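# Talk notes – open day visit at Sterkport, the kitchen demo

Speaking time 20 minutes, then questions. Version of 6/1/20.

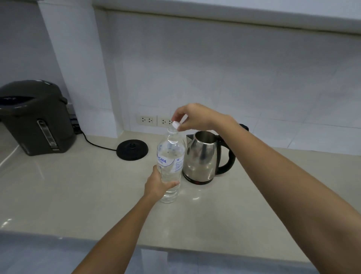 Start with why we went to Sterkport. Our group wanted to see robot work in a place that is not a factory hall, and their open day in May promised a demonstration of kitchen tasks. I expected big movements and fast arms. Instead, the task I remember best is a water bottle and its cap. Please look at the two hands: one holds the bottle low, at the ribbed part, and the other has the small white cap between thumb and fingers, just above the neck. Stay on this for a moment and let people look. Say: this is the moment where most of the questions came from the visitors, and most of my talk is about it.

## 1. How the day was organized (3 min)

- The visit was in two parts. In the morning there was a short lecture, in the afternoon the demonstration.
- The lecture was given by Humaira Jadoon. She leads the manipulation work at Sterkport. She spoke without slides for the first ten minutes, and I liked this very much.
- Over 280 people came. They were divided into groups, and our group was the last one before the coffee break.
- From our side: Nghĩa Doãn, Hạnh Võ and me. Hạnh made the written notes, so if there is a number in this talk, it comes from her notebook.

Mention the waiting time. We stood in the corridor for a long while and I want to be fair to the organizers, but also to warn people who will go next year. Take the early group if you can.

## 2. What the demonstration was for (4 min)

Explain slowly, this part is easy to misunderstand.

Humaira told us that the team chose the task of preparing a hot drink. It sounds simple. A person fills the kettle, switches it on, takes a cup, and thinks about something else during this. For the project, the same work is divided into many short steps, and each step is trained and tested separately. The bottle is one step. The kettle on its base is another step. Pouring is a third one and, by her words, the one that takes the most patience.

The counter was arranged like a usual office kitchen, with a kettle, a thermopot and sockets on the tiled wall. She said they do not want to clean up the surroundings too much before a test. If everything is removed except one bottle, the result looks good and teaches little.

Point to say aloud: a polished kettle reflects the room. For our eyes it is no problem. For a vision system it can be a hard object, as the surface shows other things which are not there. In the picture you can find the white tiles again on the body of the kettle. Nghĩa asked about it in the lecture and got a long answer. Short version: they use training examples taken in different light and from different positions, and they accept that the first attempts will be poor.

## 3. The cap (5 min)

This is the main part. Do not hurry.

Three things make the cap difficult:

1. It is small. The fingers hide a good part of it, so the camera sees less exactly when it needs to see more.
2. The bottle is soft. If the lower hand presses too much, the water rises. If it presses too little, the bottle turns together with the cap.
3. The thread must meet at the correct angle. A cap that sits crooked can feel tight and still leak.

Humaira said that her team counts an attempt as good only when the bottle can be laid on its side afterward and stays closed. I find this a very honest rule. In other demonstrations I visited, the attempt was finished when the arm moved away.

Numbers from Hạnh's notebook:

| What | Number |
|---|---|
| Attempts in the first round of tests | 1,000 |
| Attempts recorded until the open day | 3,682 |
| Hands needed for the task | 2 |

The last line always gets a small laugh, but explain it seriously. They had tried with one hand and a holder fixed on the counter. It worked well. Then they stopped, as no kitchen has such a holder.

Optional, if there is time: ask the audience to open their own water bottle and notice what the other hand is doing. Most people do not know which hand they turn with until they try. Wait for the noise to finish before continuing.

## 4. Questions from the visitors (4 min)

I wrote them down because they were better than mine.

**"What happens with water near the electric devices?"** Asked by Lucyna Laskowska, who works with safety approval at Brumness. The answer was that the power of the sockets is controlled from a separate switch during every test, and a person stands next to it. Lucyna was not fully satisfied. She wanted to know what the plan is when there is no person. Humaira said openly that they have no plan for this yet, and that the work is not at that stage.

**"Why not use a different bottle, with an easier cap?"** The team wants to use what is sold in the normal shop. They also change the bottle often, so that the system does not learn only one.

**"How long until it can make me a tea?"** No date was given. I think it was right not to give one.

**"Is it boring?"** This was a school student. Humaira said yes, on many days it is boring, and that she prepares the counter again and again in the same way. Then she laughed and said that the student should apply for the summer place.

## 5. Comparison with the Dillton visit (2 min)

Some of you were with us at Dillton. There we saw a show prepared for guests, with music and a very quick sorting task. It was nice to watch. I could not tell afterward what was difficult in it.

At Sterkport it was slower and there were pauses. But we could stand close, and we could ask why a thing was done in this way. For a group like ours, which must decide about buying or not buying, the second type is more useful. Sirkka Halonen has another opinion, and I promised to mention it: she says that a quick show also tells you something, for example how much the company can repeat without stopping. She will be in the room, so let her speak if she wants – two minutes maximum.

## 6. What I would like us to do (2 min)

- Write to Sterkport and ask for a smaller visit, six persons or fewer, with time to see a full series of attempts.
- Prepare our questions before. Hạnh collects them until the end of the week.
- Ask the Sýkora people to join. They have experience with grippers for packaging, and their questions on soft bottles will be more exact than ours.
- Agree on who pays for the train. This was not clear last time.

## Reminders for myself

- Speak slower in part 3. In the rehearsal I needed only three minutes for it.
- "Thread" – the pronunciation! Practice it before.
- Go back to the picture when somebody asks about the hands. Do not try to explain it with my own hands and the microphone.
- Bring a bottle of water with a screw cap, also for drinking.
- Thank Humaira by name. She has agreed that I share what she said, but not the lecture paper, so do not send it to anybody who asks.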